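7. When the fingers will not let go

7.1 A Grukance hand unit that jams usually does so shut, and usually on something you were planning to wear. Thick seams are the chief culprits. Denim hems have won this argument more often than we care to print.

CAUTION: Do not pull the garment. The fingers are plastic and the jeans are stronger.

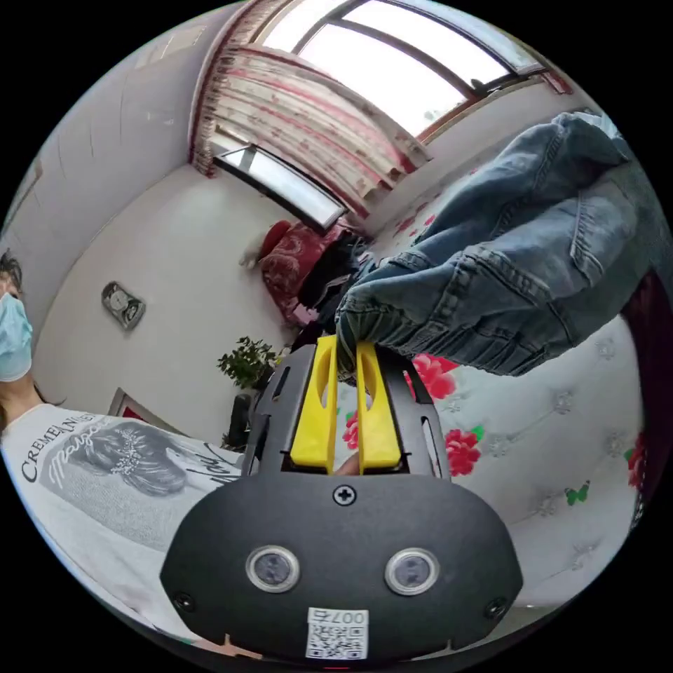

7.2 Support the weight of the cloth with your free hand, then ease your grip and wait 3 seconds. If the fingers stay shut, go to 7.3. If they open, carry on and say no more about it.

7.3 Switch off at the unit. Slide the cloth out sideways, along the fingers. Check both slots for loose thread, which collects there with great patience.

7.4 Lay the garment flat on a bed or table, keep the fingers clear of it and switch on again. Open and close 16 times with nothing between them.
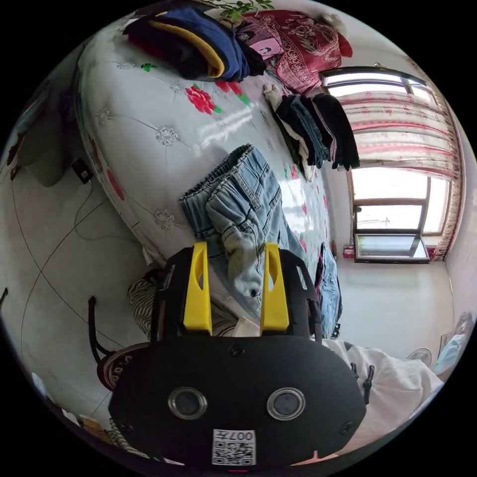 Fig. 7b. Fingers apart, jeans on the bedspread.

NOTE: Up to firmware 40, the unit logs a jam as "grasp successful". Strictly speaking, it has a point. Write the fault down yourself.

7.5 If it jams again on the same seam, stop using the unit and return it to Flindale, marked for Hsin-yi Wei. Enclose the log sheet. Please keep the trousers.

WARNING: Never lever the fingers apart with a screwdriver. They may close again, and yours are not a stocked part.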